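January, 9 in the evening
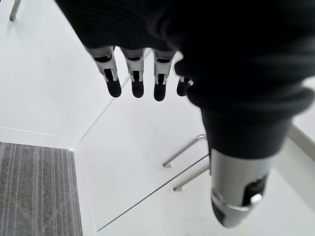
I have been going back and forth for weeks now between the Zimard hand and the plain old Plimlow two-jaw gripper, and today I finally gave the Zimard a whole day to itself (well, a whole day minus lunch). I do love how it moves! The fingers close one after another like somebody drumming on a table, and I could watch that for far too long. I left the black ribbed glove on through all of it, and I'm still not sure what I think. It bunches into thick rolls at the base of the thumb, and I keep wondering if that is what slows the thumb when I ask for a full pinch. The fingertips stick out bare past the fabric, so at least the grip itself isn't changed by it.

Numbers, before I forget them: 60 tries with the Zimard, 43 good. The Plimlow got 2 more than that last week with the same cups and sponges, and it costs so much less that I felt a little sorry for the hand. But the Plimlow can't do a thing with the spray bottle, and the Zimard pulled the trigger on its second go, and I clapped out loud in an empty room.

Tomorrow the same list without the glove. Must also write to MacDonald about the controller cable, and ask Putolel whether they'd let us keep the Plimlow until spring.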